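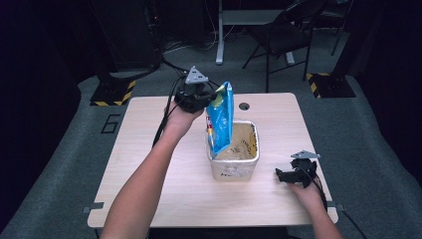 Altness Werktisch von Skirau

Ein Tisch für alles, was im Haus sonst keinen Platz findet: Nähen, Basteln, Modellbau, Steuerunterlagen, Chips und Kartenspiel am Abend. Der Altness ist groß, steht fest und sieht trotzdem nach Wohnraum aus, und wir freuen uns jedes Mal wieder, wenn einer die Werkstatt verlässt!

Die Platte

242 Zentimeter lang, 26 Millimeter stark, aus Eschenholz verleimt. Esche ist hell, hart und lebendig gemasert, und jede Platte fällt ein wenig anders aus. Wir legen die Lamellen vor dem Verleimen von Hand aus und schieben so lange hin und her, bis uns das Bild gefällt (das dauert manchmal länger als das Verleimen selbst). Kleine Äste und dunklere Streifen lassen wir drin. Wer eine besonders ruhige Oberfläche möchte, schreibt das bitte bei der Bestellung ins Bemerkungsfeld, dann suchen wir entsprechend aus.

Die Kanten sind leicht gerundet. Wer schon einmal einen ganzen Nachmittag lang mit den Unterarmen auf einer scharfen Tischkante gelegen hat, weiß, wie angenehm das ist. An der hinteren Längsseite gibt es auf Wunsch eine Aussparung für Kabel, mittig oder rechts.

Das Gestell

Zwei Böcke aus pulverbeschichtetem Stahl, verbunden durch eine Traverse, die weit hinten sitzt. Die Knie bleiben frei, und man kann auf ganzer Länge sitzen, auch zu mehreren. Die Stellfüße lassen sich ohne Werkzeug drehen und gleichen unebene Böden aus – auf altem Dielenboden ein Segen. Für Teppich liegen breitere Teller bei, die einfach aufgesteckt werden.

Das Gestell gibt es in Graphit, Salbei und Kreideweiß. Salbei ist neu und bei uns im Haus gerade der klare Liebling.

Oberfläche und Pflege

Geölt wird mit Nuvirgate, einem Hartwachsöl, das wir in zwei dünnen Gängen auftragen und dazwischen schleifen. Die Platte fühlt sich danach nach Holz an und verträgt den Alltag sehr gut. Verschüttetes bitte bald aufwischen, Klebstoff antrocknen lassen und mit dem Kunststoffspachtel abheben. Fettige Krümel gehen mit lauwarmem Wasser und etwas Seife weg.

Ein Fläschchen Öl zum Nachpflegen liegt jedem Tisch bei. Einmal im Jahr genügt meistens, bei viel Betrieb auch öfter. Kratzer lassen sich mit feinem Papier in Faserrichtung ausschleifen und nachölen, man sieht hinterher kaum noch etwas davon. Bitte die getränkten Lappen ausgebreitet im Freien trocknen lassen, ölgetränkte Tücher können sich selbst entzünden.

Technische Angaben

Länge: 242 cm
Plattenstärke: 26 mm
Belastbarkeit bei gleichmäßiger Verteilung: 109 kg
Platte: Esche massiv, geölt
Gestell: Stahl, pulverbeschichtet
Lieferung: zerlegt, Platte und Gestell in getrennten Paketen
Montage: zu zweit, Innensechskantschlüssel liegt bei

Was dazu passt

Die Botha-Schale hängt unter der Platte und nimmt Scheren, Stifte, Lineale und Ladekabel auf. Sie lässt sich nach vorn herausziehen und abnehmen, wenn man sie mal auf dem Tisch braucht. Zwei Schalen passen problemlos nebeneinander, und wer zu mehreren am Tisch arbeitet, bestellt am besten gleich für jeden Platz eine.

Außerdem im Programm: die Botha-Leiste für die hintere Kante, damit nichts nach hinten wegrollt. Perlen, Schrauben, Würfel – alles bleibt oben. Die Leiste wird geklemmt und hinterlässt keine Löcher.

Lieferzeit und Versand

Wir fertigen auf Bestellung. Im Frühjahr ist es erfahrungsgemäß etwas voller, wer den Tisch im April haben möchte, meldet sich am besten schon im Winter. Inzwischen stehen rund 500 Altness-Tische in Wohnungen, Schulen und Ateliers, und manche Kundinnen und Kunden schicken uns nach Jahren noch Fotos davon, was darauf alles entstanden ist. Darüber freuen wir uns riesig!

Die Spedition liefert bis zur Bordsteinkante, gegen Aufpreis auch in die Wohnung. Bitte vorher das Treppenhaus ausmessen: Die Platte kommt am Stück und braucht in engen Kurven Platz. Wenn es knapp wird, schicken Sie uns eine Skizze, dann schauen wir gemeinsam drauf. Holzmuster mit geölter und roher Seite senden wir gern vorab zu, die drei Gestellfarben legen wir als kleine Blechplättchen dazu.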